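Silitz Shop Shelving – Set-up Guide
Section 4: Fitting and loading the shelves

Read this section once the uprights and back panels are in place. You need the shelf brackets, the shelves and the bag of locking clips marked Rilport. Stock such as crisp tubes and snack packets can go on any level of a finished bay. 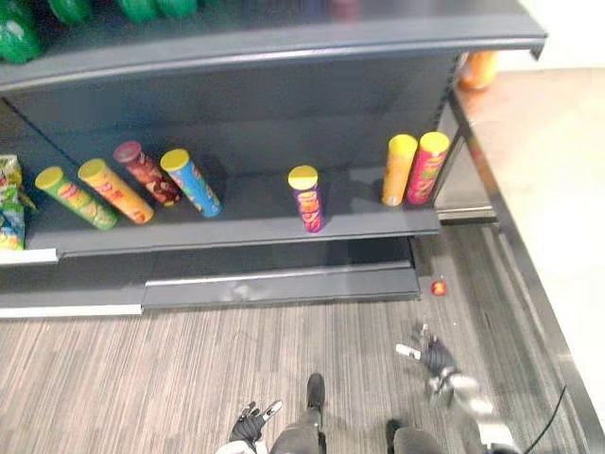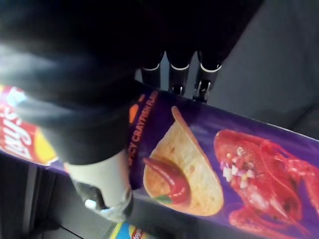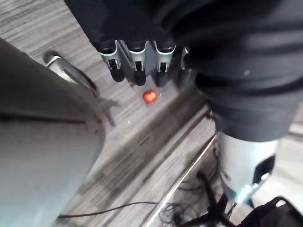

4.1 Before you start

Check that the bay is level in both directions. Turn the feet by hand until the bubble sits in the middle of the gauge, then tighten the lock nuts. On an uneven floor, start from the highest point and raise the other feet to match.

Caution: Do not fit shelves to a bay that has not been fixed to the wall or to a second bay.

4.2 Fitting the brackets

1. Choose the height of the shelf and count the slots up from the base on both uprights. The slots are numbered every fifth opening.

2. Hold the bracket with the hooks pointing down and push it into the slots. It should drop by a few millimetres and stop.

3. Press a locking clip into the slot above each bracket. A clip that will not go in means the bracket is not fully seated. Take it out and try again.

4. Leave at least 245 mm between shelves meant for tall tubes. Packets laid flat need less.

Note: Bays sold under the Venckus name use a deeper hook. The brackets look alike but cannot be mixed.

4.3 Fitting the shelves

5. Lower the back edge of the shelf on to the brackets first, then the front. This takes 2 people for the wider shelves.

6. Push down on each corner. If one corner rocks, check the bracket beneath it.

7. Clip the price strip to the front edge. Start at one end and work along – it can crack if forced on from the middle.

4.4 Loading

8. Load the bottom shelf first and work upwards. Keep heavy goods, such as bottles and tins, on the lowest level.

9. Spread the weight evenly. The limit for a standard shelf is 17 kg, or 14 kg where the Drulloder sloping bracket is used.

10. Fit dividers between rows of round goods. They slide into the holes along the back and can be moved without tools.

Caution: Clear anything dropped on the floor before using steps near the bay. Never stand on a shelf to reach the one above.

4.5 Moving a shelf later

Empty the shelf, lift off the price strip and remove the clips. Raise the front edge, draw the shelf towards you, then lift out the brackets. Replace any clip that has bent. Spare clips are listed in Section 7.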